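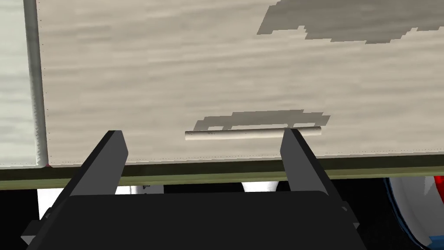

Nélida Quiroga reckons you can tell within a few seconds whether the person on the controls has had their lunch. Hungry people snatch, she told me, and then the robot learns to snatch as well, and you spend a fortnight wondering why your nice calm arm keeps lunging at things.

I laughed, and she didn't, so I wrote it down.

I'd gone to see the small team at Matar who spend their days showing robots how to do things. I'd been wanting to go for ages, mostly because I've read plenty about robots that "learn" and very little about who sits there doing the teaching. In this case it's Nélida, who runs the sessions, and Rima Azar, who looks after the simulator and keeps a tin of very good biscuits on top of the monitor shelf. (I had three. It was a long morning.)

The job they were on when I turned up was picking up a rod. A plain pale rod with rounded ends, lying on a table, and a two-fingered gripper that has to go and get it. None of it is made of anything, mind you. It all lives in a simulator, and you steer the gripper from a desk while looking out from just behind its fingers.

"People think the rod is the easy one," Rima said. "They see a stick and they say, well, give me something harder. Then they try to line the fingers up with it and go very quiet."

The trouble is which way round you take it. With the gripper open wide, the gap between the fingers is nearly as long as the rod. If the rod lies across your view, you're facing it the awkward way, as if you wanted to pinch it by its two ends. Most people, Rima says, want to turn the wrist and take it across the middle instead, but they start turning far too late, when they're already down by the table.

"So turn early," she said. "Turn while you're still up in the air and it costs you nothing. I say this to everyone. I have thought about having it printed on a mug."

Two ways to teach an arm

I asked Nélida whether she'd always done it like this, from a chair. She hadn't. At her last place, a firm called Tralex, she did everything by hand, which means you take hold of a real arm and push it through the movement yourself while it records where its joints have been.

"I loved it," she said. "You feel the weight. You feel when it doesn't want to go somewhere. But your shoulders at the end of the day! And you're standing in the way of the cameras the whole time, so half of what you record is your own elbow."

Remote control has its own headaches. You've no sense of touch unless somebody has built you one, and judging depth from a flat screen is horrible at first. I know this now from experience. They let me have a go after the biscuits, and I spent my first attempt closing the fingers very carefully on thin air, well short of where I thought the rod was.

"Look at the shadow," Rima kept saying over my shoulder. "Don't look at the rod, look at the shadow."

The shadows in their simulator are blocky things, all little steps, like something out of a computer game from when I was at school. I asked if they minded. Rima shrugged and said she would take an ugly shadow over no shadow every time, and that smoother ones would slow everything down for no good reason that she could see.

My second attempt was better. My third I'd rather not go into. Out of 13 tries I managed two that Nélida was willing to keep, and I suspect she was being kind about one of them.

What gets kept

Keeping and binning is a bigger part of the work than I'd expected. The team want 1,000 good demonstrations of the rod task before they train anything on it, and "good" is something the two of them argue over most afternoons. Nélida likes a demonstration with a small wobble in it, as long as the person puts the wobble right. Rima would throw most of those out.

"If you only ever show it perfect runs, what does it do the first time it's a bit off?" Nélida said. "It has never seen a bit off. It's lost."

"And if you show it my brother-in-law's driving," said Rima, "it will drive like my brother-in-law."

They've settled on a sort of truce – recoveries are in, dithering is out. If you stop and hover for ages deciding what to do, that run goes, even when you pick the rod up beautifully at the end. Apparently the arm copies the hovering too, and hovers for ever.

I asked about the bits where nothing is being picked up at all, with the gripper wide open and nothing between the fingers but the view behind, which here is a great expanse of orange cracked stone. It looked to me like dead time. Nélida was quite firm that it wasn't. How you carry an open hand about is part of what you're teaching, she said, and beginners fling it all over the place because they think the lesson hasn't started yet.

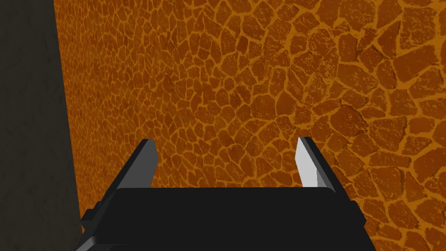

Getting new people started

There's a new starter coming in December, Raed Awad, and I asked what his first day would look like. No rod, for a start. Nélida gives everybody a morning of simply moving about: up, down, turn the wrist, open, close, back to where you began. Then she has them do it again while talking to her about something else entirely, football or what they're having for tea.

"When you can chat and steer, your hands have got it," she said. "Before that you're thinking about buttons, and I can see you thinking about buttons in the recording."

Sessions are kept short. Eleven minutes, then a break, and she is strict about it to the point of having a kitchen timer shaped like a hen. I asked why 11 and got a long story involving a previous colleague, an argument and a compromise, which I promised not to print.

Rima's advice for a beginner was shorter. Go slower than feels sensible, turn early, watch the shadow. And if you fluff it, carry on and finish the run anyway, even if it's heading for the bin, so that you don't get into the habit of giving up halfway.

I asked them both, right at the end, whether it was strange to watch the arm do the thing by itself after all those hours. Rima said she mostly checks the numbers. Nélida said she can sometimes spot who taught it which bit – there's a little dip of the wrist just before closing that she is certain is hers.

"I do it with teacups," she said, and picked hers up to show me.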